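The labels came on Thursday in a flat gray envelope from Pallport, 110 of them on two sheets. She had ordered the small ones for shoes and lunch boxes. Every label had the same first name on it, spelled with one L.

Her daughter spelled it with two.

She got the order up on her phone and there it was, one L, typed by her own thumb at the bus stop in Jullholm. The company would reprint for free if the mistake was theirs. It was hers.
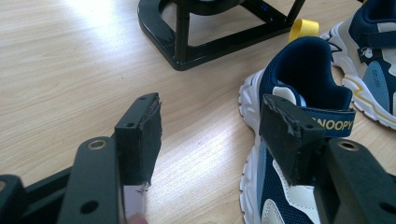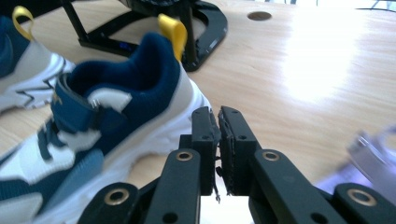 Sneakers on the table

The girl came in and peeled one off the sheet before anyone could stop her. She read it out loud, slowly.

"Who's that?" she said.

"It's you. I left out a letter."

The girl thought about it. Then she went to the drawer for the black marker and drew a second L above the first, very small, with an arrow pointing down to the gap.

"Do all of them," her mother said, and pulled out a chair.

They did more than 269 letters' worth of arguing and one sheet of labels before supper. The other sheet went into the drawer with the marker — there was always next year.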